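15 October 2019
Godelieve Van Beek

Robotics club, pick-and-place project. Sim notebook, continuing from the page with the joint limits.

Goal for tonight was to get the grasp camera view working in the simulator and then start the 200-episode run so we have something to compare against when the real arm is back on the bench. Got the first part done. Second part half done, see below.

1. Scene reset

Old reset script was leaving the can wherever the last episode dropped it. If it had rolled under the arm the next episode started with a collision and the whole thing shook itself apart. Changed it so the can gets deleted and spawned again every time, upright, at a random spot inside the pick area. Also put a half-second settle before the controller is allowed to move. Ran the reset by itself 13 times with the arm parked and had no collisions at start.

The spawn area is still a rectangle. It should be a ring sector, since the arm can't reach the two far corners. Left it for now and just made the rectangle smaller.

2. Gripper model

Swapped the detailed gripper mesh for the simple block version that Rilton team made in April. The detailed one had so many contact points that the fingers buzzed against the can and the force readout was useless. With blocks the readout is flat enough to threshold. Fingers are plain boxes, friction is set on the pads only, and the housing has no friction value of its own (it uses the default, check this).

Finger close speed is now a parameter in the config file and no longer typed into three different places. If you pull tonight's version, delete your local copy of the config or it will keep using the old speed.

3. Wrist camera

Camera was pointing too far down and all we got was gripper. Tilted it up in small steps until the top of the can and both fingers were in view with the gripper closed on it. We lose the lower part of the can behind the gripper base at this angle. I think that's fine for the grasp check, which only needs the fingers and the lid. It is not fine for checking whether the can is standing on the floor, so that has to come from the simulator state or from the second camera.

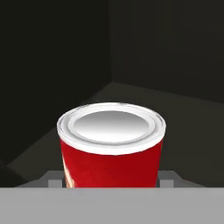 4. Lighting

Walls and floor are very dark with the current light. The red and the white lid separate easily from that, so the color threshold works on the first try, and I don't trust it for that reason. Our real bench is nothing like this. Before anyone trains on these pictures we need to brighten the room and vary the light position. Also need another object that isn't bright red. El Fassi has a plain box model they said we can use, and I will ask for the file.

Keep the dark version too, under its own name, for debugging. It is good for seeing the edge of the lid.

5. Long run

Started the 200 episodes with the camera saving every frame. Stopped at episode 41 because the disk quota on the shared machine filled up. 1719 frames in the folder at that point, saved uncompressed, which was my mistake. Changed to compressed and to saving only at approach, close and lift. Have not restarted it.

Noticed while reading the log: the success flag gets set as soon as both finger forces go over the threshold. It says nothing about the lift. So an episode where the can slips out on the way up still counts as a success. Any success numbers from before today should be treated as "fingers touched the can" and no more. That includes the ones on our slide for Ukton. I will fix the slide.

New rule for the flag: force over threshold on both fingers, can height above the lift mark, held for one second. Written but not tested.

6. To do

- test new success flag on a few episodes by hand before the long run
- clear my old frames off the shared machine
- restart 200 episodes with compressed saving
- ring-shaped spawn area
- friction default on the housing
- brighter room, moving light
- ask El Fassi for the box
- write the camera tilt into the setup sheet so the real mount can be matched. The Villari bracket only has fixed holes, so we may have to go to the nearest one and move the sim camera to agree with it

Left the sim machine on, logged out. Config backup is in the club folder with today's date.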